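The Third Floor Walk-Up, and Other Things I Learned in April

Hello again from the spare bedroom, which is still my office, and which still has the exercise bike in it. Thank you to everyone who wrote back about the last issue. I got more mail about closet doors than I've ever gotten about interest rates, so I think I know what you people want from me now.

This month I want to talk about renting out a place you used to live in, as opposed to selling it. I've been on both sides of this with clients, and as of this spring I've been on the inside of it myself, because my husband and I finally moved out of the condo on Valia Street and decided (after a lot of going back and forth in the car) to keep it and find a tenant.

I have been helping folks buy and sell homes for a long time and I really did think I had this covered. I had the spreadsheet! I had the nice pen! And then I sat down at the kitchen counter to write the listing for my own home and I wrote four paragraphs about the light in the mornings and forgot to say whether heat was included.

So, lesson one, and I'm telling it on myself: have somebody else write your listing, or at least read it. I sent mine to Aoi Kinoshita, and she sent it back with most of it crossed out. What was left was the rent, the square footage, what utilities are covered, the pet policy, the laundry situation, the parking situation, and one sentence about the light. She let me keep the one sentence. We had calls by supper time.

The number that trips everybody up is the monthly rent, so let's do that one. People start with the mortgage. They take the mortgage payment, add the association dues, add a bit for themselves, and that's the rent they want. I understand it completely, and I did the very same math, and the trouble is that a renter doesn't care what your mortgage is. A renter is looking at your place and four others within a ten minute walk. When I put mine next to the others, my figure was $74 a month too high for a third floor walk-up with no parking. I grumbled and took it down. A single empty month would have cost me a lot more than a year of that $74, and you can check my arithmetic on that.

And please put the stairs in the listing. I know, I know. Nobody wants to lead with stairs. But if you leave them out, you'll spend your whole Saturday meeting nice people on the sidewalk who look up, count windows, and remember somewhere else they have to be. I say "third floor, no elevator" right in the first line now. Fewer people come, and the ones who come have already made their peace with it.

Storage is the other thing people ask about before they ask about the kitchen. Our building has storage cages in the basement, and ours is number 323, which makes no sense at all in a building with this few units, and I've never gotten an answer about it. It's dry, it locks, and it fits a couple of bikes and the holiday boxes. I nearly left it out! When I added it to the listing, two of the next people who came through asked to see the basement first and the bedroom second. If you have a cage, a locker, half a garage, a deep closet under the stairs, say so, and give the measurements.

Now, the walls. I had a plan to leave the old paint in the bedroom. It wasn't bad paint. But there were nail holes from all our family pictures, and one spot by the door where the bed frame got it on the way in, and another where it got it on the way out. I called a couple of painters and the better quote came from Hattori, who do a lot of rental turnovers in our area and were in and out in a day and a half. I asked for the same off-white in every room, and I kept the leftover cans with the color name written on the lids. Do that part even if you do nothing else I say. Matching an off-white from memory is a miserable way to spend an afternoon at the hardware store. 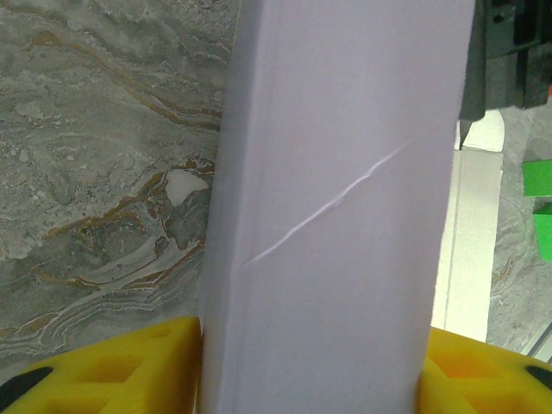 Toshiko Nagano wrote in to disagree with me on paint, and I promised her I'd print it. She has let out the same duplex for years and she says I'm wasting money painting before a tenant when the previous occupant was me. Patch the holes, wash the walls, she says, and put the paint money toward a decent refrigerator, which the tenant will open ten times a day. She also says a fresh coat hides things a renter has a right to see, like old water stains, and that she'd be suspicious of any place that smelled too much like a paint store.

Well, she has a point about the refrigerator. Ours was on its last legs and I replaced it a few weeks later anyway, at the exact moment when it was least convenient for everybody. On the stains, I'd say that if you've got one, you find out where the water came from before anybody opens a can, and you tell the tenant about it and show them the repair bill. But on a plain scuffed wall I still vote for paint. Write in and take sides, I'll run a tally.

Screening was the part I dreaded. I'm a softie and I'd rent to anyone with a good story about their grandmother, so I set down my requirements in writing before I met a single person: income, references, credit, move-in date. Everybody who asked got the same sheet, and everybody who applied got looked at in the order their application came in. Fair housing rules apply to you even if you own just the one little unit and even if it used to be your own bedroom, though the details change from state to state and city to city, so please look yours up or call a lawyer. I did. It was a short call and I slept better.

I used Stomis for the applications and the background checks, mostly so that I wouldn't have strangers' pay stubs sitting in my personal email next to the coupons. It took me an evening to set up (I'm slow at these things) and after that it was easy enough. One tip — check what the applicant gets charged before you send the link. Some places have a cap on that fee, and even where they don't, I think it's just good manners to say the amount up front.

Then there's the walk-through. Do it with the tenant, in daylight, with a paper checklist, and have both of you sign it. Open every window. Run every tap. Flush. Turn on every burner, including the back left one that you personally haven't used in years. I found a closet light that I'd forgotten existed. Take your photos the same day and send the tenant a copy of the whole set, so that when the deposit conversation comes around in a year or two, you're both looking at the same thing.

And insurance! Your homeowner's policy very likely does not follow you into being a landlord. Call before the keys change hands. Mine needed a whole different policy, and the premium wasn't what I'd penciled in, and I was glad to find it out over the phone on a Tuesday morning and not from the middle of a flooded bathroom. While you're at it, decide if you'll require renter's insurance, and put it in the lease if so. I do require it.

Would I do it again? Ask me next spring. So far I've had one call about a sticky lock and one very sweet text about the morning light, which I did forward to Aoi.

A few bits of housekeeping before I let you go.

The Cerent Avenue townhouse I mentioned last time is under contract, so you can all stop driving past it slowly. The sellers have noticed.

Vichien Sriwong and I are doing another first-time buyers evening at the library, 6:30 in the downstairs room. He'll handle the loan questions and I'll handle the ones about inspections. Bring your own coffee, as theirs shuts off early. If you came to the last one, we've got a new handout on closing costs, and it's finally in a type size a person can read.

Aslı Akbulut is looking for a two bedroom to rent from June, ground floor or elevator, with room for an upright piano. If you have something or hear of something, reply to this and I'll pass it along to her.

Next month: property tax appeals, when they're worth the stamp, and what to bring with you if you go in person. If you've won one, or lost one in an interesting way, send me your story by the fifteenth and tell me if I can use your name.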